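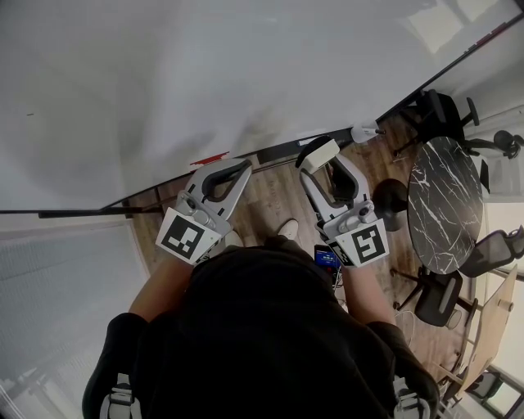
Operator with both hand grippers, markers facing up, phone readout on.

Ticket 3036: left gripper pose drifts during teaching
Opened by: Shufen Tan
Status: reopened
Priority: normal

We teach the wiping task by hand with a pair of Hanel grippers, and the recordings go to Bolport for training. In 19 of the last batch the left gripper's path slides sideways partway through a stroke. The operator swears the hand went straight. I wasn't convinced by that either, so I had a second person repeat it. Same slide.

Support's first reply told us to recalibrate. Done twice. The second reply said "poor lighting". The ceiling lights were on and the blinds side gets plenty of day, so I'd like to know what counts as good lighting.
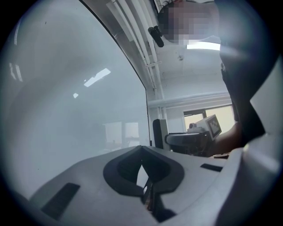 My own guess is the big glossy panel. It throws the ceiling lights back at the gripper camera, and the tracker may be locking on to reflections that move when the hand moves. I can't prove it yet. Hviid support say their tracking "handles reflective surfaces", but the page they linked only shows a matt wall.

Tried so far:
Recalibrated both grippers, no change.
Restarted the phone app, no change.
Swapped operator, no change.
Turned to face away from the panel, fewer slides, but only a handful of takes, so I don't trust it.

Please don't close this again on the strength of a firmware note. We have over 500 takes to go through by hand if the answer is "filter them out afterwards".
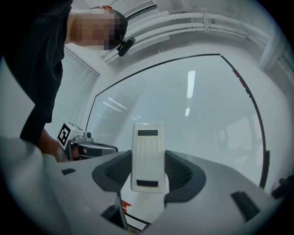
Seto, April

Update, Thursday 14:10. Installed version 2 of the tracker as asked. First takes look cleaner on the plot, though the smoothing is also heavier, and a smooth wrong path is still wrong. Next I'll hang a plain sheet over the glass and repeat the same strokes with smoothing off. Leave the ticket open until those are in.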